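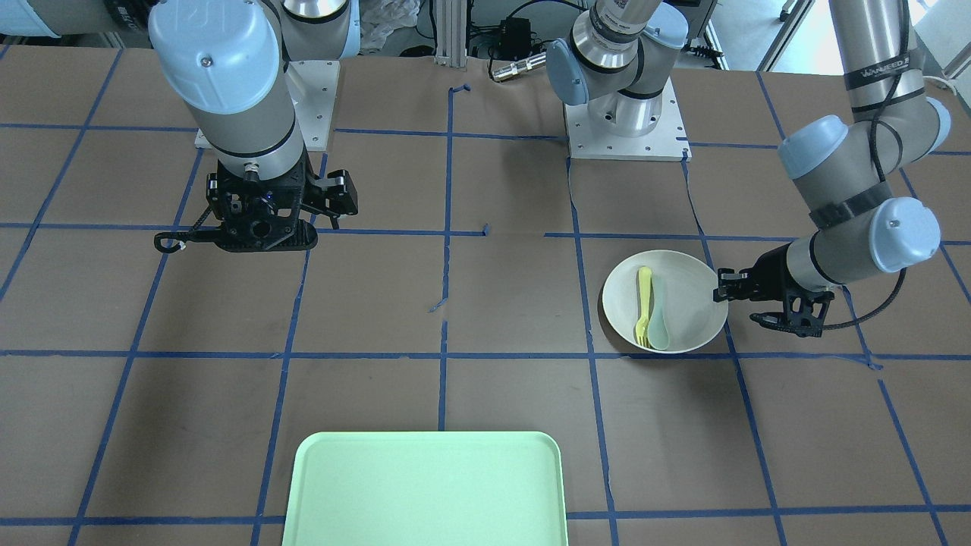 Valente revises shelf-life rules for painter's tape

27 April 2021

Valente, the tape and paper supplier, has changed the storage rules printed on its painter's tape cartons. Stock will now be rated for 10 months from the date of manufacture when kept below 30 degrees Celsius. The earlier label gave a limit of a year and did not mention temperature.

The change follows a review of 784 complaints from trade customers, most of them dealing with tape that tore into slivers on removal or left adhesive behind. Korkor Kwofie, who led the review, said that rolls stored in delivery vans and unheated sheds made up the largest group. 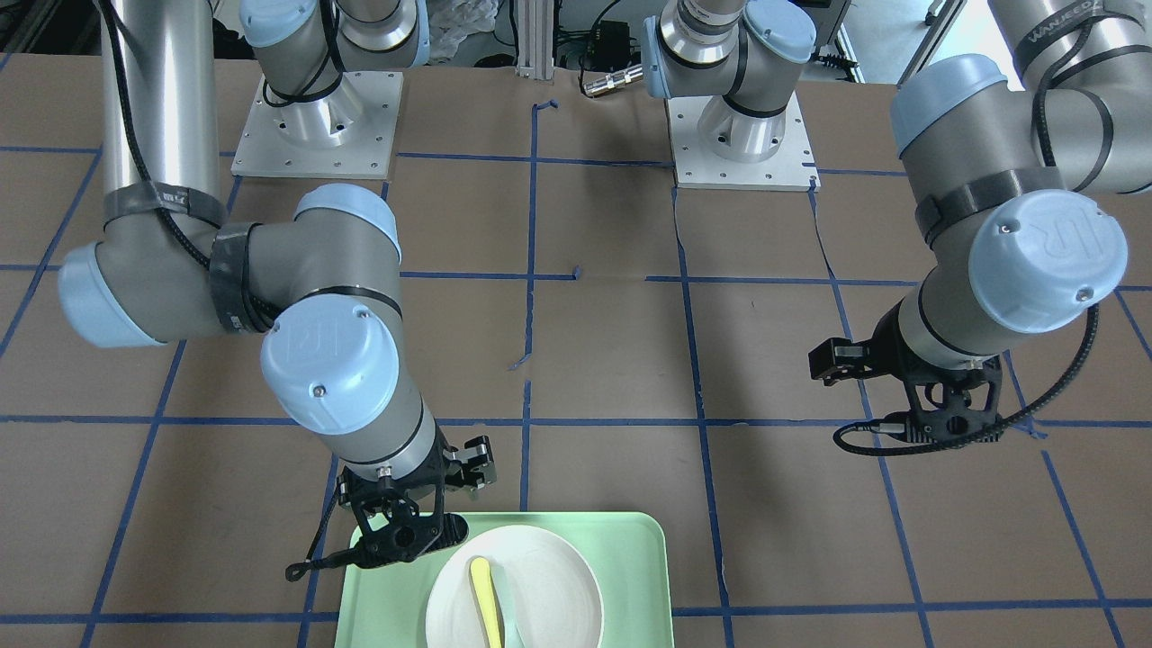
Rubber-based adhesives harden as they age, and heat speeds up the process. The crepe paper backing loses strength at the same time, so an old roll tends to split along its length when pulled at a low angle. Acrylic adhesives hold up better in sunlight but take longer to reach full grip on rough surfaces. 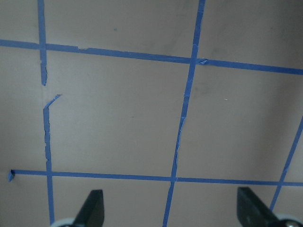

Blue painter's tape on a flat beige-tan surface.

Paint contractors have given the new label a mixed reception. Eduardo Seixas, purchasing manager at Bromumeo, said the shorter period would mean smaller and more frequent orders. His firm buys in lots of 2000 rolls and rotates them by delivery date — not by date of manufacture, which until now appeared only on the pallet sheet.
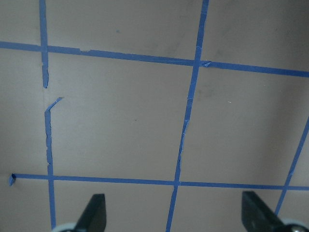 Cartons will carry the manufacture date on two sides from October. Single rolls will have it stamped inside the core. Existing stock will not be relabeled, and Valente said that retailers can request dates by batch number.

Albertina Barros, a technical adviser at Valente, said rolls should be stored flat in the original wrap, away from outside walls. Tape brought in from the cold should be left at room temperature overnight before use.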